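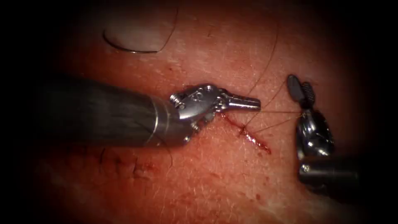
Garmont Clinic brings automated suturing support to its day surgery, staff keep the decisions

Garmont Day Surgery Clinic has finished the first phase of its program for robot-assisted wound closure. Since June, the two-arm system from the company Plenex is part of the normal working day in one of the operating rooms of the clinic. The system closes short skin incisions under the control of a surgeon who sits at a console in the same room.

In the first phase the team completed 509 closures with the system. During this time 2857 single stitches were placed and recorded. Each record is checked by the surgical team before it goes into the file of the patient.

The automation covers a limited part of the work. The surgeon chooses where the first and the last stitch will be, and the software proposes the distance between the others. When the surgeon accepts the proposal, the arms carry out the repeated movements, one stitch after the other. The surgeon holds a foot pedal during the whole closure. If the foot is lifted, both arms stop and wait. Tying the knot is still done by the surgeon with the hand controls.

"Closing the skin is a small part of an operation, but we do it many times in a day, and mostly at the end, when the back and the neck are already tired," said Cengiz Dursun, head of day surgery at Garmont. "Now I can sit with my arms supported. I look at the tissue the whole time and I decide. In the afternoon I feel the difference very much."

Changes for the nursing team

For the nurses and the technicians the new way of working brought more changes than for the surgeons. Before the start, 8 employees of the clinic followed a training course of 7 weeks, which took place inside the paid working hours. They learned to prepare the arms, to change the instruments, to read the warnings on the screen and to move the whole system away from the table quickly if the surgeon wants to continue by hand. This last exercise is repeated every month by the full team.

The clinic also created a new position, the room coordinator for assisted procedures. Three of the trained employees share this position in turns. The coordinator is responsible for the checklist in the morning, for the needle count and for the contact with the technical service. The position is paid at a higher level than the earlier one, and it was offered first to the people who were already working in the department.

No employee has lost a job or working hours through the project, and the clinic has put this in writing in an agreement with the staff representatives. The agreement is valid for the second phase also.

Arlo Baptiste, operating room nurse and one of the three coordinators, was at first not convinced. "I had the worry that I would become a person who only watches a machine," he said. "In the first weeks it was a little like this, and we complained. Then we changed the plan of the room. The second screen now stands on our side of the table, and I see the same picture as the surgeon. I can say something before there is a problem. For me this was more important than any function of the software."

The staff also asked for other corrections. The warning tones were made lower, because three of them sounded too similar to the tones of the anesthesia monitor. The time for preparing the room was made longer in the daily schedule. The first schedule had been too tight, and the first operation in the morning often started late.

Cooperation of three companies

The software for planning the stitches was developed by Keltetti together with Plenex. The company Ferreira is responsible for cleaning and sterilizing the instruments and has installed a separate washing line for this purpose in the basement of the clinic.

Patients are informed about the system in the first conversation with the doctor, and they can choose a closure by hand without giving a reason. The waiting time is the same in both cases.

In the second phase, Garmont will bring the system to a second operating room and train another group of nurses. The existing coordinators will give a part of this training themselves. The clinic will also study if the assisted closure can be used for longer incisions. A decision on this question has not been made.

About Garmont Day Surgery Clinic

Garmont is an independent clinic for planned operations without overnight stay. It works in general surgery, hand surgery and skin surgery.

Press contact: Garmont Day Surgery Clinic, Communication Office. Interviews with members of the surgical team are possible after 4 p.m. by appointment.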